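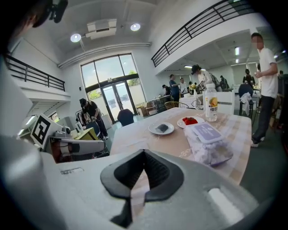 Ticket: Hand-held gripper loses tracking during visitor session
Opened by: Tamsin Tautahi
Assigned to: Shona Ormsby
Site: Troseo hall, open day
Priority: Normal
Status: Closed

Description
During the Friday open day the pose estimate from hand-held unit 2 jumped several times while visitors were using it at the checkered table. The jumps were sideways, toward the window, and lasted less than a second. Grip width readings were not affected. Unit 1 ran the same task on the same table with no jumps.

Task in use: pick up a strawberry from the right plate, place it on the left plate, release.

Environment
Gripper firmware: current Mujić release on both units
Logging: Ollex recorder, default profile
Buffer size: 4000 samples
Reference: square marker on upright board, left side of room past the table

Comment – Shona Ormsby
First guess is light. The arched window is behind the table and the glass doors are in the middle of it, so the camera faces the sky whenever the operator points the tool straight ahead. Please check whether exposure is locked on unit 2. Also please send the log. The upload only has unit 1 in it.

Comment – Tamsin Tautahi
Log attached. Exposure was on auto on unit 2, locked on unit 1. I locked it to the same value and repeated the task 16 times with visitors still in the room. Fewer jumps, but still 2 in that set. Both came when someone was leaning over the equipment next to the marker board.

Comment – Shona Ormsby
Seen in the log. Marker detection drops out, the estimate falls back on room features, and a lot of those features are people walking between the tables. When the marker comes back the filter corrects in one step. That step is the jump you see. The fallback itself is expected behavior.

Unit 1 does not do it because it still has the June settings from the Amico visit, where the correction is spread over several samples. Unit 2 was reset to defaults before the open day and the file was not copied back.

Steps
1. Stop the recorder.
2. Copy the filter file from unit 1 to unit 2.
3. Lock exposure before opening the session.
4. Restart and hold the tool still until the status line reads READY.

Comment – Tamsin Tautahi
Done at 2:40 p.m. No jumps for the rest of the session, including with the marker blocked on purpose – the estimate drifts a little and then returns smoothly. Visitors did not notice the change.

Separate item: the jaw pads need wiping after fruit. Juice on the pad makes the release late. I will open another ticket for that.

Resolution
Configuration mismatch between units. Filter file restored, exposure locked. Pre-session checklist updated to compare settings on both units.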